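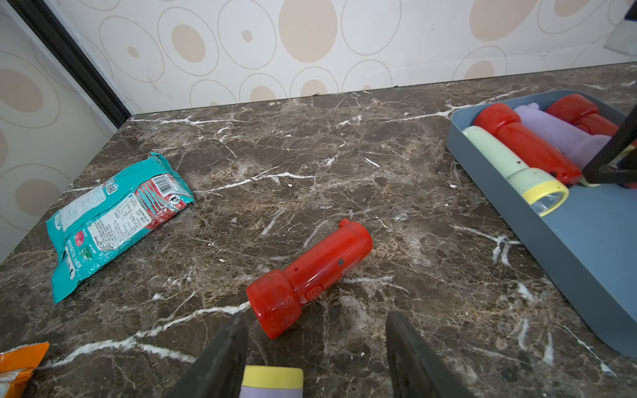
Do people in a town that loses power a lot get better at dealing with it?

Mostly they do, but a lot depends on how long they've lived there and whether their stove runs on gas.

I picked this topic for my spring project after the big ice storm took out the lights all over Altuvlow and I ate crackers for dinner while my neighbors were having chili. They'd obviously done this before! So I went and talked to people in 16 homes, half of them on the old Stulia side of the river and half in the newer houses by the highway, and asked them all the same things. What do you do first? What do you eat? What drives you crazy?

The first answer was nearly always "look out the window." Everybody wants to know if the neighbors are dark too (I do this myself), and only after that does anyone go hunting for a light or call the power company. I had a whole page of my survey about calling the power company and it was pretty much wasted, so next time I'd cut it down to one line.

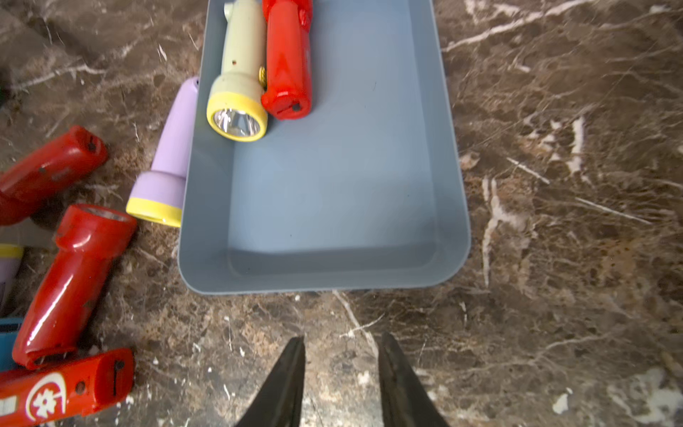

Food was where people really got going. The Stulia families have mostly gas stoves, so they light a burner with a match and carry on with soup, coffee, whatever. The highway houses are all electric, and their stories were a lot more grumpy - cold cereal, cold beans, one very sad attempt at grilling in the garage doorway. Three homes told me they'd thrown out everything in the freezer after the ice storm, and all three were on the highway side. I don't think that's a fair comparison, though, as their power was off for 15 hours and Stulia got theirs back well before that.
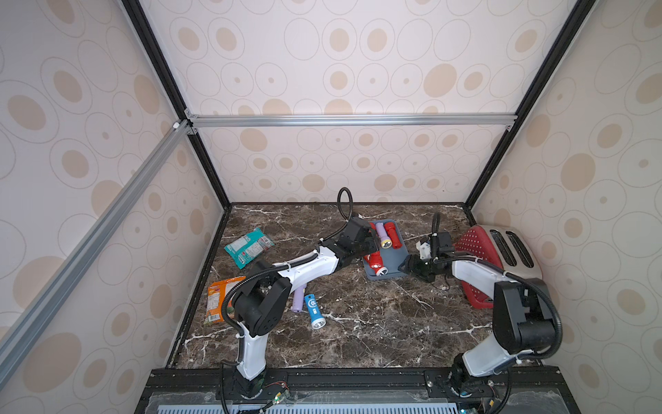
Fig. 3. Dark brown marble with white veins, and oval-print wallpaper behind.

Kids were the big surprise for me. I figured parents would complain about them, and a few did, but most said outages were fun once the card games came out. One mom told me her boys ask when the next one is coming. Older folks living alone felt very differently, and what they missed was the radio or the TV, plain old voices in the room. I wish I'd asked more about that.

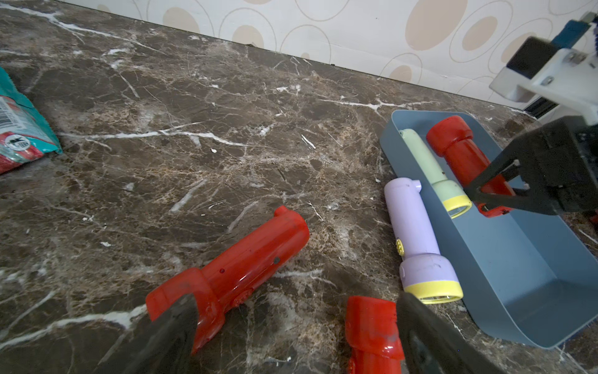 What I Would Change

I should have talked to renters. The Bjarnason apartments are right downtown and I skipped them completely, mainly from being shy about buzzing strangers. I'd also write answers down right away, as my notes from the last six visits are kind of a mess.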